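Questions I get asked about taking a rabbit into school

I've been taking my two rabbits, Imov and Lillora, into the infants' class at Cernstead for three years now, and the same questions land in my inbox every spring. So I've finally typed up my answers. If yours isn't covered, drop me a line!

Do the rabbits mind?

Lillora loves it. She's a big, lazy, flop-on-your-foot sort of rabbit and she'd go every day if I let her. Imov is fussier, so he only comes when he's eaten a proper breakfast and hopped into the carrier by himself. If he sits at the back of the hutch and thumps, he stays at home with a bit of parsley.

How long do you stay?

60 minutes, and that includes setting up. I used to do a whole morning and everyone got ratty by the end, me included. We start at half past nine, once the register's done and coats are off.

Can the children pick them up?

No, sorry! I know it's the bit they all want. Rabbits have very strong back legs and surprisingly delicate backs, and a wriggle in the wrong place can end badly. We all sit on the floor in a big circle, legs out, feet touching the next person's feet, and the rabbit wanders about in the middle. Whoever she stops by gets to stroke her – two fingers, down the back, not the ears.

What about allergies?

The school sends a letter home the week before and I don't come in until the slips are back. Any child who can't be near fur gets to be in charge of the weighing chart, which is a very sought-after job. Lillora was 3462 grams last time and the class cheered as if she'd won something. 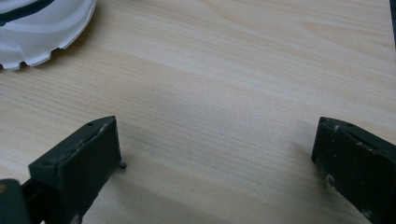

Seon-mi Seok wrote in to ask whether a nervous child should be coaxed into joining the circle, as her son had hung back by the book corner on his class's visit and she wasn't sure if that was a shame or perfectly fine. Perfectly fine, Seon-mi! I never coax. Last March a little girl spent the whole visit behind a chair, and the next time she was first in the circle. Some children just need to have a good look from a distance.

What do you feed them while you're there?

Hay, mostly, and a few leaves brought from home. Please don't let the class bring in carrots by the bagful (it's happened). Carrots are very sugary for a rabbit and a slice the size of a coin is plenty.

Are they vaccinated?

Yes, both of them, every year, and I bring their cards along so the office can take a copy. Wash hands afterwards with soap and warm water, please. Hand gel doesn't do the same job.

Do you charge?

Just petrol money and a bag of hay if you're feeling kind. I'm not a business, I'm a dinner lady with rabbits.

Should we get a class rabbit of our own?

I'd say think hard about the summer holidays first. Rabbits need company, space and somebody there every single day, weekends and all. If you're still keen, talk to the Iturra rescue before you go anywhere near a pet shop. That's where mine came from, and they'll tell you straight if a classroom isn't the right place.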